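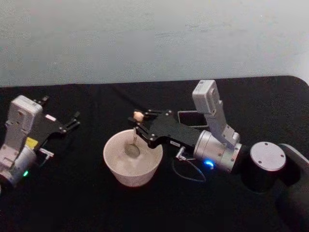
Kitchen and dining room check, Gidey guest house, October. Checked by Lensa Weldu, before lunch service. I write OK, repair or repeat, and a comment where it is needed. The first point is always the dishes, for chips and cracks. A round bowl with speckled finish, like the one on the black tabletop, is more difficult than a plain one, because a small chip hides between the speckles. Please take the spoon out and pass a finger along the rim.

1. Bowls and plates, rim and base
OK. Two plates with chips removed from the shelf. Do not put them back for staff meals.

2. Refrigerator seal
Repair. The lower corner does not close well. Adanech Hadgu has called Zunetberg and waits for the answer.

3. Freezer log
Repeat. The morning line is missing on three pages. Please write also when the temperature is normal – an empty line looks the same as a forgotten one.

4. Fire extinguisher, tag no. 272
OK. Pin and seal in place. The trash can was standing in front of it, I moved it.

5. Fire blanket
OK. Hook is a little loose.

6. Gas hose behind the stove
OK, no cracks. Shewit Abdella asks if we can change it anyway before the winter. I agree with her.

7. Free passage to back door
Repeat. Boxes from Skinura on both sides. They must be gone in 30 minutes after delivery, this was agreed already in spring.

8. Hot water at hand sink
OK, but it comes slowly.

9. Cleaning products
Repair. One spray bottle without label. I emptied it. Liya Sisay will print new labels.

10. First aid box
Bandages OK, burn gel is expired. Order one, and blue plasters, pack of 200.

Points 2 and 9 I will see again when the repair is done – please leave this sheet on the door until then.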